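Kitchen & Table > Small Kitchens > Counter stuff: what stays out?

fedosine_fan
We moved in July and I have 50 inches of counter, total. My wife says everything lives in a cupboard. I say things I use daily get to stay out. Please side with me.

Stilov
Your wife is right. I put it all away 2 years ago and the only thing I miss is the toaster, which I now visit.

mugtree_ida
Disagree. Cupboards are where pans go to be forgotten. Mine has a fondue set from a previous marriage – his, not mine. Buy a basket and a rack, leave them out, and call it a look.
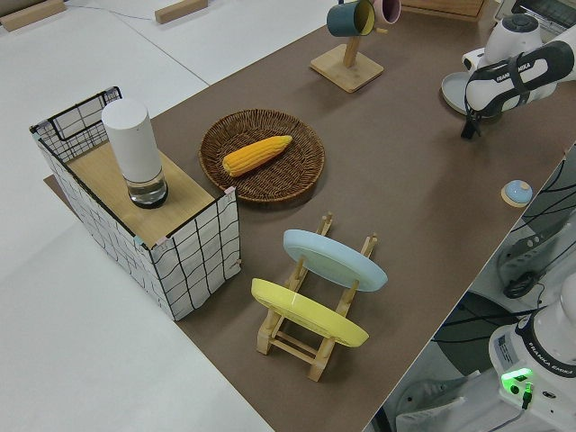
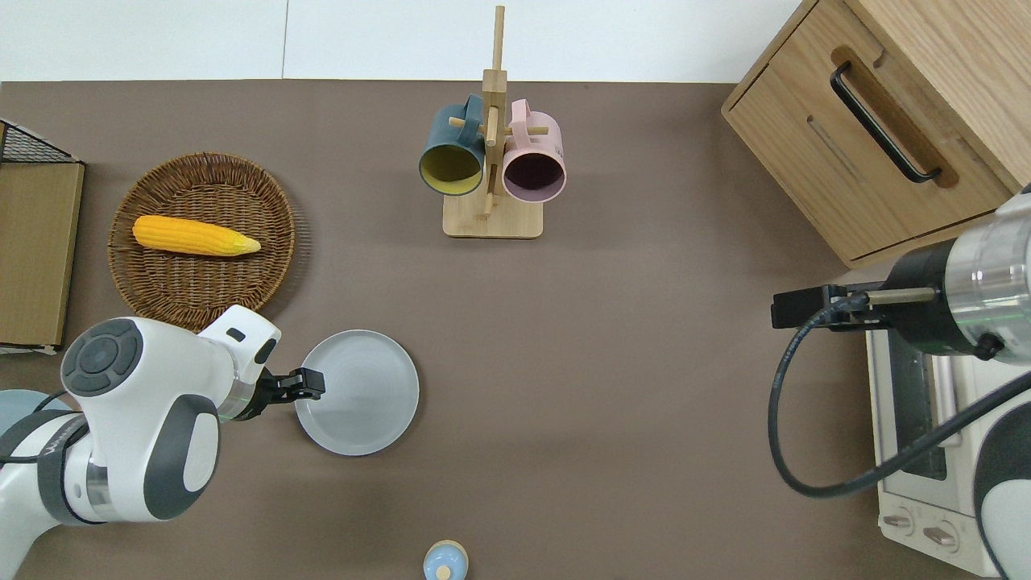
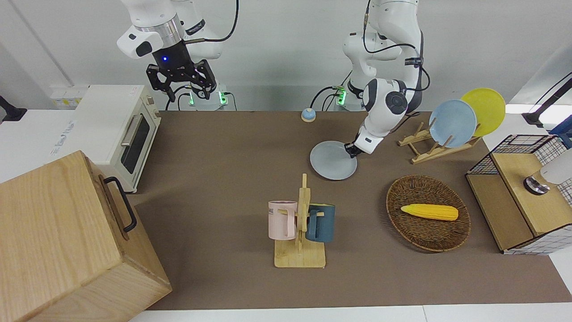
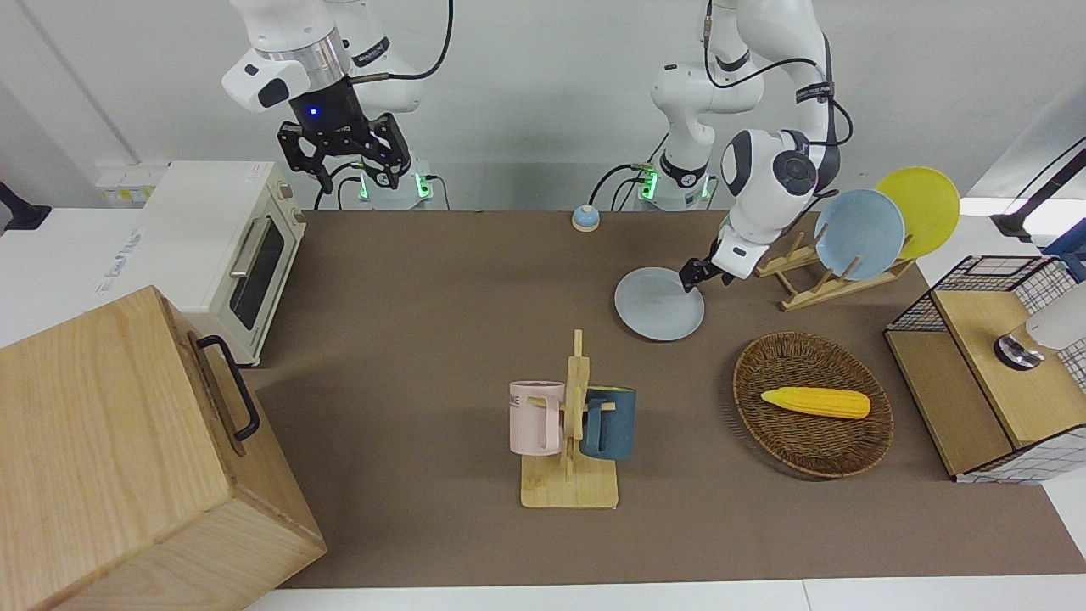

Basket with the corn is in the second one, plate in the third.
– Ida Hellwig

Stilov
A basket for one ear of corn. I rest my case.

mugtree_ida
It holds onions too, Stilov. It has range.

Nadar
Mug trees are the real crime. They collect dust on the one mug you never use, and then a guest picks it.

fedosine_fan
I was hoping for less about mugs. Would a wall rail work? The Fustach one is nine dollars a hook, so a full rail would come to 261 by my math, and for that I could rent a cupboard.

Stilov
29 hooks? What are you hanging, a choir?

Nadar
Get a plain rail from the hardware store. Find the studs first. I didn't, and my ladles now live in the sink.

mugtree_ida
Rail for the ladles, basket for the produce. Tell your wife it was her idea.

fedosine_fan
She reads this forum.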